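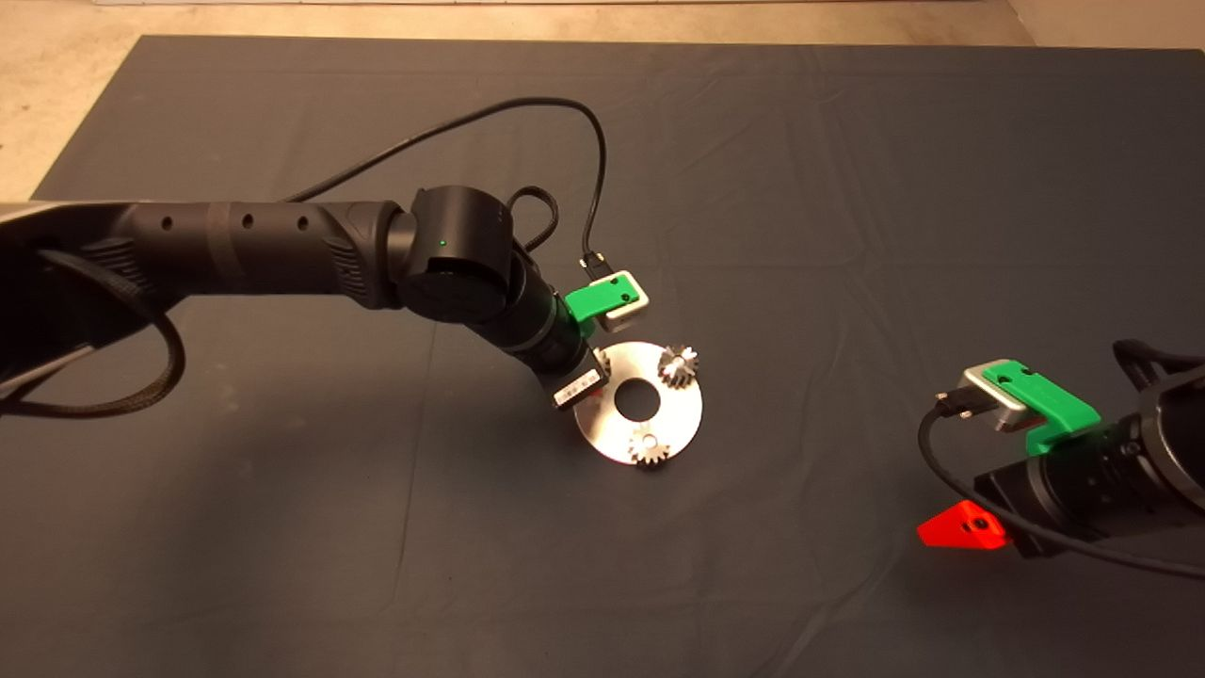 Two small spur gears on their metal disc, at the bench with the dark gray cloth.

Filed under: Days Out / Workshops & Factories

An afternoon at the Lostard gear works, Nasbridge

I'd driven past the Lostard building more times than I can remember and always taken it for a carpet warehouse. It has that look: long, low, cream-painted, with a loading door that's never open. So when a flyer for their open afternoon turned up at the library in May I grabbed it, mostly out of guilt at having lived in Nasbridge for so long without knowing that people were cutting gears a short walk from the good bakery.

Doors opened at 1:30 and I got there just before two, which was a mistake, as the first tour had already gone and I had to wait in the canteen with a cup of coffee and a plate of very good almond cookies. (I say mistake. I had four.) There was a display board of old catalogs to look at, and a glass case with gears laid out by size, from one I couldn't have lifted down to some that looked like sequins. The brass ones were my favorites until I saw the steel ones properly.

Our guide was Clotilde Leclerc, who runs the finishing room and has the kind of voice that carries over machinery without seeming raised. She handed out safety glasses and told us to keep our sleeves buttoned and our hands to ourselves. Then off we went, a dozen or so of us, including two little boys who were better behaved than their grandfather.

The first stop was the stockroom, which I expected to be dull and wasn't. Steel comes in as long bars, and the racks go right up to the roof, every bar end dabbed with paint so you can tell one grade from another. Clotilde said they have their own color code, older than anyone working there, and that new people carry a card with it in their shirt pocket for the first few months. From there the bars go to the saws and come out as fat little pucks called blanks. I asked if I could take a spoiled one home as a paperweight and was given one on the spot! It's on my desk now, holding down the gas bill.

Then the cutting hall. I'd imagined each tooth being cut one after another, and some are done that way, but most of the small spur gears are hobbed. A hob looks like a stubby screw with notches in it, and it turns against the blank while the blank turns too, and the teeth sort of appear all the way around at once. I stood in front of an old green Moser hobbing machine for ages, watching through the oily window. The smell in there is warm and a bit sweet, like a bike shop in summer. My hair still had it the next morning.

Hervé Texier looks after that machine, and he told us the batch he was running was 3,000 pieces, all the same, for a company called Drelto that makes label printers. When one of the boys asked if he got bored he thought about it for a good long while and said he listens to it. You can hear a hob getting tired before you can see it in the teeth, according to Hervé. He let us compare a gear from a fresh hob with one from a worn hob and I couldn't see any difference at all, though the grandfather claimed he could.

After that it was through a set of plastic strip curtains and into a much quieter room, and this was the part I liked best. Everything slows down in there. There was a deburring bench, an inspection corner with a microscope you could line up for, and a bench where small parts are laid out on cloth. I'm a knitter and I know exactly how annoying it is when something small and shiny rolls off a table, so I approved of the cloth immediately. It's dark gray, with a few soft creases in it, and anything metal shows up on it beautifully.

What I was looking at was a round brushed-metal disc with a hole in the center, and two little silver gears mounted on it, one near the rim on the upper right and the other down by the lower edge. I'm sure the disc has a proper name and I'm sure Clotilde told us, but I was too busy looking at the teeth. They're so fine! You get a row of tiny glints along the edges where the light hits, and the brushed metal does a lovely thing too, bright on one side and going shadowy on the other. 

Somebody asked how you check a gear that small. Part of the answer is the microscope, and part of it is a gadget that rolls the gear against a known good one and draws a wiggly line on a chart. A calm line is a good gear. The charts were pinned on the wall, and one of them, from years back, had a spike in it like a church steeple, with "LUNCH?" written next to it in red pen.

We had a go at deburring as well, which is taking the tiny sharp edges off with a brush wheel and a lot of patience. My gear came out fine on one side and a bit sad on the other. Clotilde turned it over, said "hm," and put it in a tray that I don't think was the tray for good ones. The younger boy's was better than mine.

The tour finished in packing, where the gears go into molded trays and then into boxes so small and heavy that everyone who picked one up laughed. There's a scale that counts them by weight. The label on the box I held said 2,000, and it was no bigger than a loaf of bread – my wrist noticed the difference, though.

A few practical bits if you're thinking of going next time. It's free, but you have to sign in at the side entrance on the lane, not the big front door, and the sign for it is tiny. Wear closed shoes; a woman in sandals was lent a pair of enormous rubber clogs and did the whole tour in them very cheerfully. The cutting hall is loud and they do have earplugs if you ask. Kids are welcome on the tour as long as they stay with you, and there's a step-free route around everything except the stockroom mezzanine, which we only looked up at anyway. Parking is hopeless. I left the car at home, but people were circling.

You can buy odds and ends in the canteen on the way out – keyrings with a brass gear on them, and a bag of mixed rejects sold by the scoop, which I bought and have no plan for whatsoever. My sister thinks earrings. If you've ever drilled through hardened steel at home, please leave a comment and tell me what bit you used, as mine just skated around and scratched the kitchen counter.

Back to top | Contact | All text and photos copyright the author, please ask before reusing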